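A Morning at Zomley: Teaching a Robot to Do the Laundry

I got up at an hour I normally only use for airports, drove out past the ring road with a thermos between my knees, and was still early for the May open house at Zomley. It was worth every yawn! I've been to plenty of tech fairs where the robots wave at you from behind a rope. At Zomley they let you stand right there while people teach them things, and the thing being taught the morning I came was laundry.

Zomley shares a long low building with Trimura, who make the hand-tracking gloves, so you sign in at one desk and pick up two visitor badges (I kept both). Coffee was in the hallway, along with a tray of poppy seed cake that went fast. Then Marianna Gajewski, who leads the teaching group, took our little bunch through to the part of the building they call the apartment. Shoes off or covers on, your choice.

She explained the basics on the way. An operator wears a headset and the gloves and sees what the robot sees, from the robot's own head. Move your arm and the robot moves its arm. Close your fingers and its fingers close. Everything gets recorded, the camera views and every joint position, and one pass through a task is called a demonstration. They collect a whole lot of those and train on them, and later the robot tries the task on its own. The laundry set stands at roughly 2,000 demonstrations so far, and Marianna would like a good deal more.
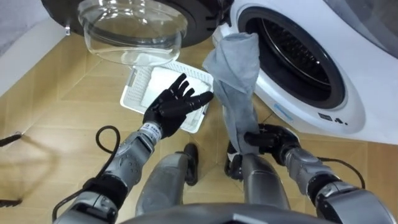 What I hadn't understood before the visit was how physical the operator's job is. Radosław Bielecka was driving that morning, and from behind he looked like somebody doing very slow tai chi in his socks. He leaned, he reached, he stopped and let out a breath, and then he reached again. I asked him during a break what the hardest part was, expecting him to say the fingers, and he said patience. You can't feel the cloth, so you learn to look for it instead: the way a fold tightens when you've really got hold of it, the way it slides when you haven't. New operators grab too hard and too fast, he told me, and then the recording is full of jerks and has to be thrown out.

They throw out a lot, by the way! There's a reviewer at a desk by the door who plays back each demonstration and marks it keep or drop. A clumsy one isn't always dropped, either. If the operator loses his grip and then recovers nicely, Marianna wants that one especially, so the robot can learn what to do when things go a bit wrong. I loved that. I wish my driving instructor had thought that way.

Our group got to ask anything we liked, and a retired dentist from Ziółkowski asked the best questions of the day, all about wrists. We also heard a fair bit about software from Lendico, the company that handles the storage and labeling, and I'll admit I drifted off to look at the cake tray again. Sorry, Lendico. I'm sure it is very good storage.

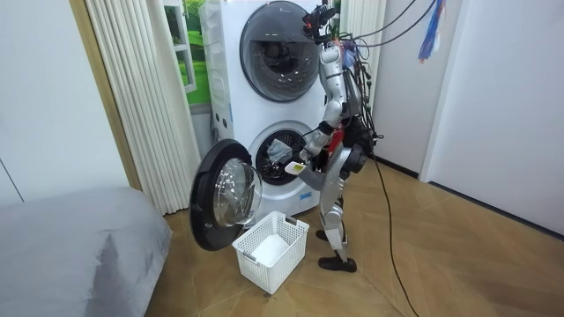 Laundry turns out to be a favorite task at Zomley because cloth never does the same thing twice. A cup is a cup, but a piece of fabric can be a rope, a ball or a flat sheet depending on how you pick it up, and Marianna can talk about this for as long as you let her (I let her). It's also a whole-body job. The robot stood right up against the stacked machines with one long arm reaching into the lower drum, where the gray cloth was hanging just inside the rim, and the laundry basket was down on the floor near its feet. An operator has to think about balance and reach and the open door all together, which explains the tai chi.

At the end, visitors could try the gloves for a few minutes each, on a simulated robot on a screen. I managed to pick up a virtual towel, drop it, and punch a virtual shelf. My second turn went better, and I got a round of applause from the dentist.

If you want to go, sign up early, as the groups are small and the morning slot fills first. Parking is behind the Trimura side of the building. Wear socks you don't mind people seeing, and ask to stand near the reviewer's desk for a while, where you can watch the playbacks over her shoulder. I'm already down for the next one and bringing my sister.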